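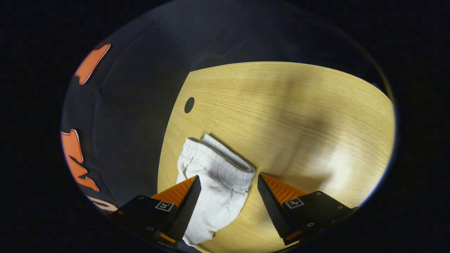 Photo: Nisalthorpe Newsletter

Clothing Table Moves to the Front Room
29 Jan 2026

The clothing table at Nisalthorpe is in the front room for the rest of the winter. The back hallway was too narrow once people started bringing in coats, and the line for the Lurnby bus kept getting mixed up with the line for clothes.

We could use more basics. Plain white cotton things, shorts, undershirts and socks go fastest, and children's sizes run out first. Dark shirts and sweatshirts with big lettering are welcome too – the teenagers take those. We have enough neckties.

Please wash everything before you bring it. Folding is nice but not required, as each piece gets shaken out on the table, checked for stains and missing buttons, and folded again for the shelves. Anything too worn to pass on goes in the rag bag, which Mullon picks up at the end of the month.

The Nisalthorpe tables handed out 945 pieces last year. Ruangrit Cleaners has offered to take up to 14 winter coats a week at no charge, so heavy coats can come in as they are. Pin a note to the collar if a zipper sticks.

Drop-off is at the side door during regular hours. Do not leave bags outside overnight.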